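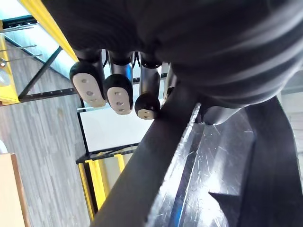

**Gavton - Cover Assembly Team, Bench Guide**

## 4. Checking and laying out the Jirko covers

I wrote this section for anyone new to the yellow table, and I've kept it to what I do myself on a normal shift. Have part list 3757 open next to you, and clear off anything left from the last batch before you start - yes, even the stray caps.

1. Wipe the table top with a dry lint-free cloth. I go over the seam twice, as grit loves to sit in there.
2. Lay the covers open side down, with a good gap between them.
3. Set the small parts out on the lower ledge, one kind to a row. 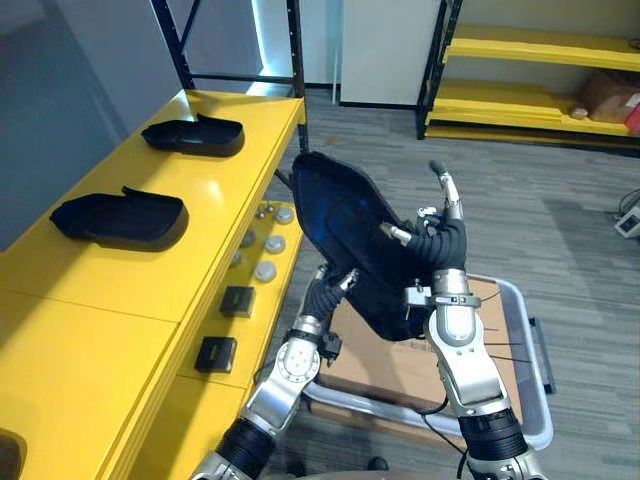 Covers scratch far more easily than you'd think, so I never slide one along the table, I lift it. Keep the small parts off the top altogether. White caps go in a row on the ledge with the grey knobs in their own line next to them, and the little black square boxes sit further along, which leaves the table top free for the covers. I can grab what I need without looking once it's set out like that!

4. Pick up a cover with a hold on both sides and tilt it until the light runs along the inside of the rim.
5. Look for nicks, dust and dull patches. Anything longer than 50 mm goes straight in the reject bin.
6. Turn it upright and check the recess last.

**Caution:** don't squeeze the flared rim to steady a cover. Hold it by the sides, halfway up. 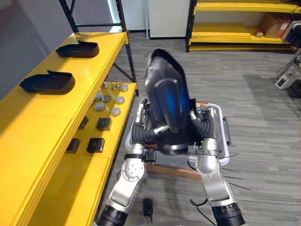 Zovidard's fitters asked us to add that a cover should be checked again after any knock, however light, and that the recess wants a soft brush before a cloth goes anywhere near it. I've done it their way since July and I'd say the same.

**Note:** rejects are logged on sheet 61, one line per cover.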